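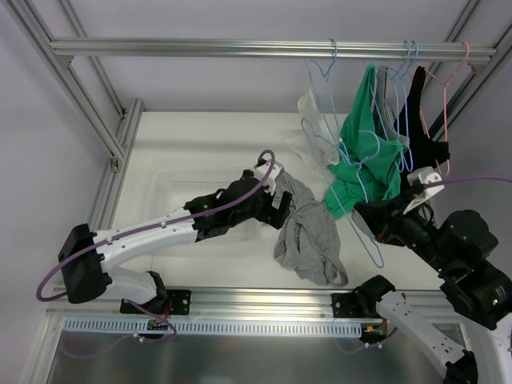 Wire hangers and a green garment on the rail.

6 min read

Search this guide Search Clear

Section 4: Setting up your closet list in Todby

Okay, you've got Todby installed and you've made an account. Now for the bit I enjoy most, which is telling it what you own! I've set this up for my own closet, my mother-in-law's, and a costume cupboard at Studwood with 2,000 pieces in it, so I've made most of the mistakes already.

Set aside an evening. You don't have to finish in one go (I never do), but try to get through step 6 before you stop, or you'll come back to a list full of things called "Untitled."

Before you start

You'll need your phone or laptop, the sign-in you made in Section 2, and a clear bed or table to sort on. If you're on the free plan you get 200 items. Socks count as items if you enter them one by one, so please don't.

1. Open Todby and tap Places. You'll see one place already there, called Home. Leave it alone for now.

2. Tap the plus sign and add a place for each spot where clothes live. Mine are Hall Closet, Bedroom Rail, Dresser and Under Bed. Short names are better, they get chopped after 20 letters on the phone screen.

Note: A place can sit inside another place, so Dresser can have Top Drawer and so on. I went four levels deep the first time and could never find anything. Two is plenty.

3. Go to Settings, then Kinds, and switch off the kinds you don't use. I turned off Neckties and Swimwear and the menus got a lot nicer to scroll through.

4. Pick ONE place and empty it onto the bed. Just the one! Randi Eklund emptied her whole apartment in December and slept on the couch for two nights.

5. Tap Add Item, pick the kind, pick the color, pick the place. That's all it needs. Brand, size and price are there if you want them, and you can fill those in later while you're watching TV.

6. Give it a name you'd say out loud. "Green tee" is good. "Garment 14" is how I did the Festurden jackets and I'm still sorry about it.

Caution: The Back button does not save. You have to tap Done in the top corner. I've complained about this twice.

7. Put the piece back where you told Todby it goes, then do the next one. When the place is finished, tap the circle beside its name and it turns solid. 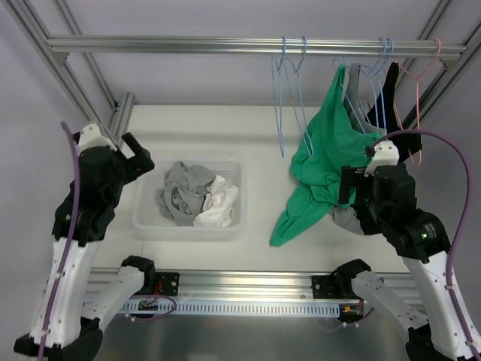
A basket for folded or loose things, a rail for whatever hangs.

Hanging places and folding places

Each place has a switch marked Hangs / Folds. It decides how your list is sorted, so it's worth getting right the first time. A place set to Hangs sorts by length, with coats at one end and shirts at the other. A place set to Folds sorts by kind. Baskets, bins and drawers should all be Folds, even if what's in them isn't folded (mine isn't).

8. Open each place and set the switch. You can do this before or after you add items, and nothing gets lost if you flip it back.

9. If a place is a mix, split it in two. My hall closet has a rail and a shelf, so I've got Hall Rail and Hall Shelf.

10. Set the Full mark. This is the number of pieces the place can hold before Todby starts nagging you. I put 70 on my bedroom rail, which was wishful, and moved it down later.

Note: The Full mark only gives you a reminder. It won't stop you adding more.

Sharing with the household

11. Tap People, then Invite, and type in an email address. Choose Can Look or Can Change. Start everybody on Can Look. Gerasimos Psarras moved all my sweaters to a place called Boat by accident and it took a whole evening to sort out.

12. Ask them to open the invite on the same device they'll use every day. Opening it on a second one makes a second person, and you'll have to merge them (see Section 9).

If your list comes up empty after you share it, pull down on the screen to refresh. If it's still empty, sign out and back in. Magdalini Kalogeropoulos found that switching off the Favorites filter fixed hers, so check that too.

Next: Section 5, Laundry reminders and the lending list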